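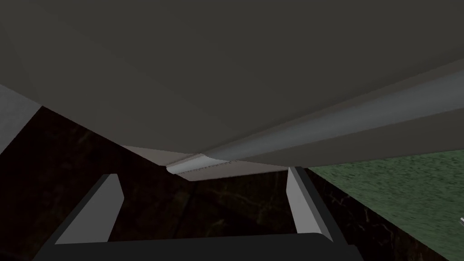 Small Housekeeping Tips for Guesthouse Rooms

Lillura Guesthouse has rooms on two floors, and our guests often ask how we keep them fresh in the rainy months. We share below the ways we use every day. They are good also for a home with a spare room.

Smell in the wardrobe
Put 200 grams of baking soda in an open bowl and leave it on the lowest shelf overnight. Change it every 3 weeks. Please do not use perfume spray, it only mixes with the old smell.

White towels
Wash them separately and with less soap than the packet says. Softener makes a towel nice to touch but it will dry the skin badly. Our laundry lady, Mrs. Trinidad Sepúlveda, adds one small cup of white vinegar to the rinse, and she has washed for us since the opening.

Making the bed
Open the window first and let the mattress breathe for 2 hours after check-out. Then put the bottom sheet, pull from the corners and not from the middle. Pillow openings should look away from the door.

Water marks on the shower glass
Half a lemon, rubbed slowly, then rinse with warm water and dry with an old cotton shirt. Keep the lemon away from marble and other natural stone.

Kettle
Boil once with water and a spoon of citric acid, wait 20 minutes, then boil two times with clean water only. Guests notice a dirty kettle before anything else in the room.

Updated Tuesday, May 25, 2021. Tips for mosquito nets will be added in June.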